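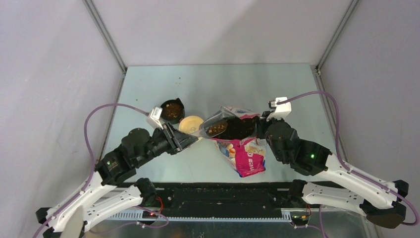 Sarita Goel had sworn she'd be done by Monday, and on Monday night she rang me from the shed and said, "Bring crisps, it's scooping."

I should say that we only started the thing to feed her cat. Malhotra is an enormous tabby who belongs to Sarita in the sense that the weather belongs to Kadton, and he wants his breakfast at five in the morning. A normal person buys a feeder with a timer. Sarita bought two arms, 19 metres of cable and a secondhand bench from a man in Motden who threw in a box of bolts and wouldn't look us in the eye!

So there I was with my crisps, watching the left arm dither over the bag with the scoop while the right one hung on to the rim.

"What number is this?" I said.

"Attempt 273." She hadn't slept much, you could tell. "It was fine up to 200 and then I improved it."

I sat down on the upturned crate (my crate, I've earned it) and we waited. Malhotra came in under the door, the way he does, and looked at the arms, and then at the bowls, and then for a very long time at Sarita.

"Don't you dare help him," she said.

I hadn't moved - well, I'd moved a bit. There may have been a crisp on the floor.

He ate it and went out again, and Sarita pressed the button for 274.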